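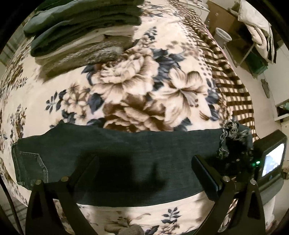

# Chapter 2: Reading a Point Spread

I lost my first bet on a team I was sure about, and the annoying part is that they won. Tusel beat Lurkura by a field goal, I jumped off the couch, and then my roommate asked what the line was. It was six and a half. Oops!

So let's start there. A point spread is a handicap. The favorite has to win by more than the number, and the underdog can lose by less than it (or win the game outright) and still "cover." When the final margin lands right on the number, that's a push, and you get your stake back.

In Chapter 1 we looked at the Wustalel season, 12 games long, and all we asked was who won. Now I want you to go back to the same table and fill in the column marked ATS - against the spread. You'll see a pretty good team with a pretty lousy record.

After that we'll get to why a line moves between Monday and kickoff, and what the price next to it means. Say Qian is favored by three and you have to risk $300 to win $200. Keep that pair of numbers handy - we'll need it in Section 2.2, along with a pencil.

## 2.1 Favorites, Underdogs and the Hook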